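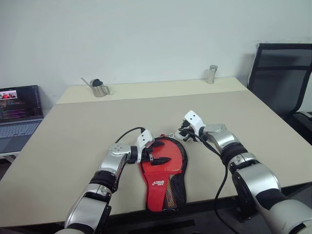
**Gitley, 10 Jan 2019**

**Findbridge Amateur Radio Society to open 2 m beacon and revise rules for its March portable contest**

Findbridge Amateur Radio Society will bring a 2 m propagation beacon into regular service from its hilltop site at Otar, and has published revised rules for the Ndlovu Portable Contest, to be held in March.

The beacon transmits a carrier followed by its callsign and locator in Morse. Output is 30 watts to a pair of horizontally polarised dipoles, fed through low-loss coaxial cable. Frequency is held by a GPS-disciplined reference. If the reference loses lock, the transmitter shuts down and stays off until it is reset on site.

Test transmissions at reduced power have produced 2,839 reception reports, most of them submitted automatically. The most distant came from a station about 900 km away during a period of tropospheric ducting. Reports outside such openings were mainly from the lowland to the east of Otar, where the path is clear. Coverage to the west is limited by the ridge above Gitley.

"The test period showed a fault in the keying circuit that caused clicks on either side of the carrier," said Zanele Shabalala, beacon keeper. "The keying stage has been rebuilt and measured again. We would still like to hear from anyone who notices spurious signals, with the time and the receiver used."

The contest rules have been changed in the following respects:

- Stations must run from batteries or solar panels for the whole event. Generators are no longer allowed.
- Antennas and supports must be carried to the site on foot by the operators.
- The low-power section is now separate from the main section and has its own table of results.
- Contacts made through repeaters or satellites do not count.
- Logs must be sent in Cabrillo format. Paper logs will be accepted as check logs only.

The exchange is unchanged: signal report, serial number and locator. Scoring remains at one point per kilometre.

"Most of the queries last year concerned power sources, and the old wording could be read in more than one way," said Ntombi Dlamini, contest manager. "The new text defines the supply at the transmitter terminals."

The full rules, the log template and the beacon's technical data are available from the society on request. Entrants who intend to operate from the common at Gitley should obtain the landowner's permission before setting up.

**Contact:** Ntombi Dlamini, contest manager, Findbridge Amateur Radio Society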